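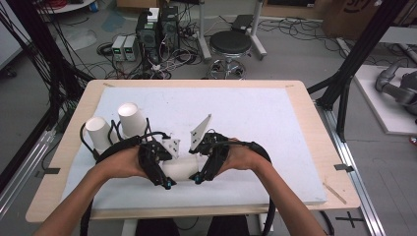 The Patience of Cup People: Hortensia Farías on the Kekico study

4 min read

Hortensia Farías has a theory that the fastest way to make an adult feel clumsy is to put a gripper in each of their hands and ask for something a toddler could do. "I've had surgeons in here," she says. "Very quiet surgeons, after ten minutes."

Her group at Dudmont spent the spring on a question with an unglamorous name: does it matter, when you teach a robot from human demonstrations, how good the humans are? The study, called Kekico, compared 300 tidy demonstrations from trained operators with 500 from people who had 12 minutes of practice and a sandwich.

"Everybody in the field wants clean data," she says. "So did I. I had a slide about it."

The slide has been retired. Policies trained on the messy set recovered from a bad first grasp more often than those trained on the tidy one. The experts so rarely missed that their robot had never seen a miss, and when it met one it kept closing its fingers on air with great confidence.

The pads were their own education. Farías went through several versions before she stopped blaming the operators for what the fingertips were doing.

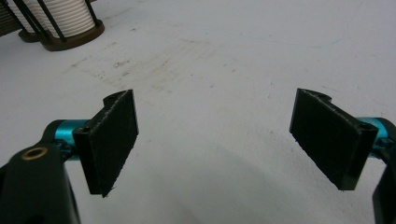 Finger pads on the hand-held gripper, open.

"A pad is where your nice theory touches the world," she says, "and then it frays." She would like to see wear reported in every paper, in a table, next to the learning rate. She isn't holding her breath.

I asked about upright objects, which take up a good part of the write-up. She sighed. A standing thing can be approached from any side, and people pick a side for reasons they can't explain afterward. The trained group nearly always came in the same way. The others wandered, and the model seemed to like the wandering - up to a point. Past 31 operators, adding more of them did nothing she could measure. 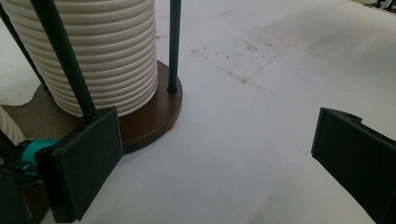 Fevo was less convinced, and wrote to her that the messy set was also the larger one, so the whole result might be plain old quantity wearing a fake mustache. Farías thinks that's fair. She reran the comparison in January with the sets trimmed to the same size, and the gap shrank but stayed. "It shrank more than I'd have liked," she says. "Put that in."

The next round will drop the practice session entirely. She expects complaints, mostly from whoever has to label the results, and that will be her.

Contact | © Dudmont | Back to top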